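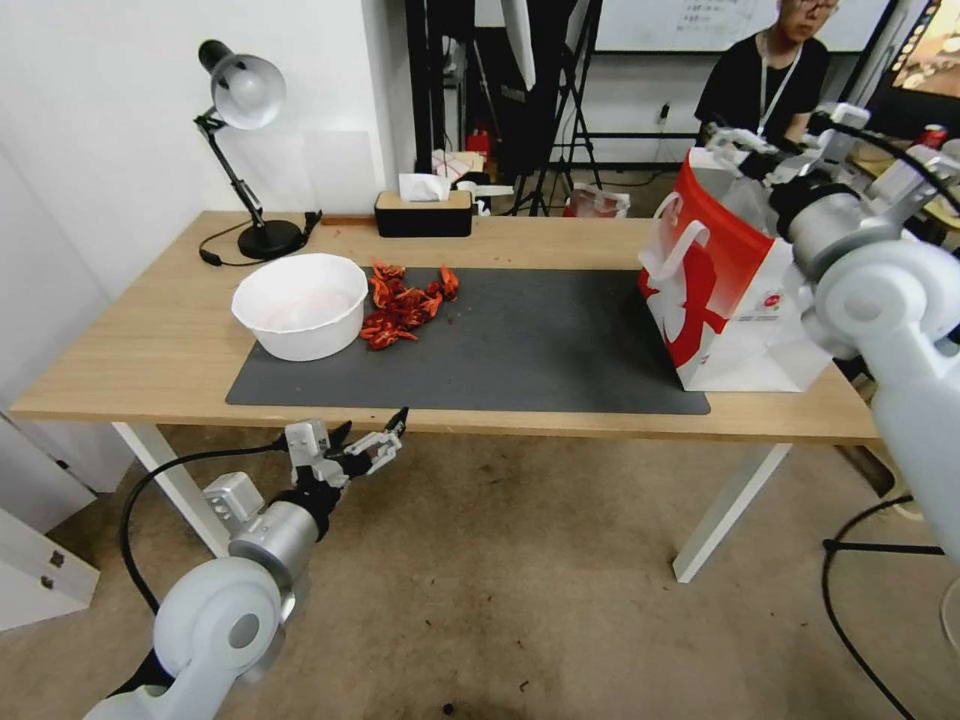
I'd driven up to Cisternas on a Wednesday to talk to the installer behind the Lullivano cinema room, and I'd barely sat down before we were deep into speaker cable. My kind of morning!

"The client wanted to hit one button and have the blinds drop, the lights fade and the projector fire up," he told me. "Easy to ask for. We pulled 784 metres of cable to get there."

The house runs on a Prisinell controller with Jinix keypads, and I asked him why he'd gone wired when so many of his competitors are pushing wireless (I'll admit I'm a wireless person at home). He laughed at me.

"The walls are double brick, mate. I tried one wireless keypad in the hallway and it dropped out 3 times before lunch."

And the budget? He winced a bit. Acoustic panels blew out by $3000 after the owners changed their minds on the colour, and the rack had to move to the laundry, so he added a fan that kicks in when it gets too warm.

"I still get the odd call about the keypad labels," he said. "They want 'Movie' changed to 'Footy' from March. I can do that from the ute."

He's back there next month to wire the patio.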